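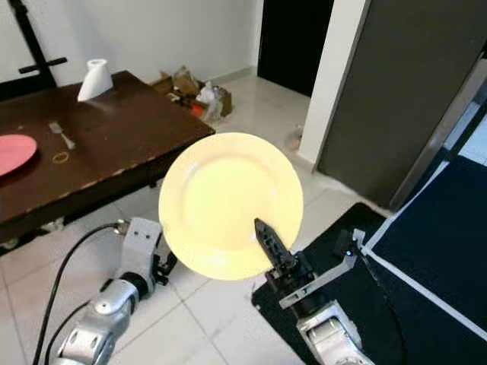

Step 1: Pick one chore and write down what "done" means

I get asked all the time whether a robot can clear the table yet, and my answer is always "which table, and what's on it?" So before you power anything up, grab a piece of paper and write the chore out the way you'd explain it to a kid. Mine says: pick up a plate by the rim, carry it over, set it down without a bang. Seventy words of instructions would be too many. If you can't fit it in a couple of lines, you've picked two chores.

Write down what counts as a fail, too. I count a drop, a chip, and any time I have to reach in and help. Reaching in is the one you'll be tempted to forget!

Step 2: Start with plates, leave forks for later

A plate has a nice edge that two fingers can pinch. A fork lying flat on a table is miserable by comparison, because there's almost no height to grab (try it yourself with chopsticks and you'll see what I mean). My friend Relu Coman did it the other way around with his Wineck setup and spent a whole weekend scraping fingertips along the wood. Do your plates first, get your confidence up, then be brave.

Step 3: Run it slow

Set the speed to 5 percent for the first tries. Yes, it's boring. Make a coffee. You're looking for the moment the fingers close, and whether the thing twists when it leaves the table. I do 11 tries at the slow speed before I touch the slider, and I keep the tally in a notebook, with one column for fails and one for "ugh, sort of."

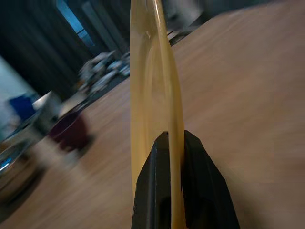 Grip force is where I've wasted the most evenings, so let me save you a few. Squeeze too hard and a thin thing bends or shoots out sideways; go too easy and it swings around in the fingers as soon as the arm moves. Translucent stuff like that yellow plastic brings a second headache, since a lot of depth cameras look straight through it and guess wrong about where the edge is. Pinching it down at the bottom also leaves a long piece sticking up with nothing holding it, so plan the path with the whole height in mind. I start at the lowest force setting and go up one notch per try until it stops slipping, then add one more.

Step 4: Decide if it beats doing it yourself

Time yourself clearing the same things by hand, then time the robot, resets included. Mine takes about five times as long as I do, and I'm slow. I'd still call plates "nearly there" and cutlery "check back later." Write both times at the top of the page, and only then move on to the next chore.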